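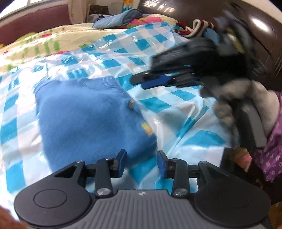
A folded blue sweater on a checked plastic sheet.

Tülin Kurtuluş has been trying to get me to make manti for years. Manti are Turkish dumplings, and the rule in her family is that they must be very small. How small depends on who is talking. Her grandmother, by all reports, could fit a whole plateful into a teacup and wasn't shy about mentioning it.

So one Sunday in January I gave in and went over to her kitchen with a rolling pin and a fair amount of confidence. The dough is nothing but flour, egg, water and salt. It rests for half an hour, which I assumed was for the dough's benefit. I now think it's a kindness to the cook.

You roll it thin, cut it into little squares, put a dot of ground lamb and grated onion on each one, and pinch the four corners together at the top. Tülin's looked like tiny parcels. Mine looked like laundry. She said they were fine in the voice people use for other people's haircuts.
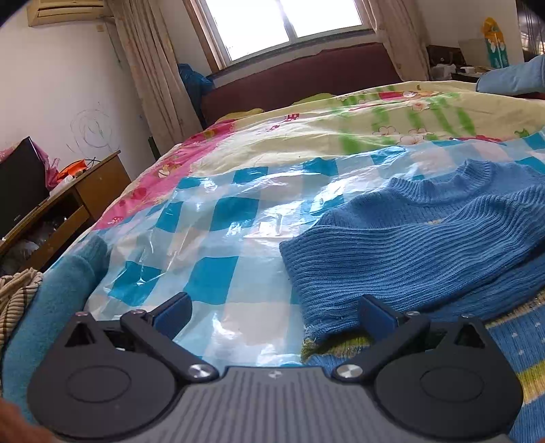
By the end of the afternoon we had 257 of them, and I know this because she made me count mine separately. (I'm not giving you the breakdown.) They go into salted boiling water for a few minutes, until they float and the dough is tender. A few of mine opened up and released their lamb into the pot, which Tülin called soup.

The sauce is where a clumsy pincher can win back some respect. Stir 2 cloves of crushed garlic and a good pinch of salt into plain yogurt, and let it come to room temperature so it doesn't chill the dumplings. Then melt 3 tablespoons of butter with a spoonful of red pepper flakes until it foams and turns orange. We used the flakes from Değirmenci, the little grocery near her apartment, where the owner asked if I could handle the hot ones and then sold me the mild.

Yogurt over the dumplings, butter over the yogurt, dried mint over everything. I had two bowls. Tülin froze the leftovers on a floured tray, hers in one bag and mine in another, and wrote our names on them.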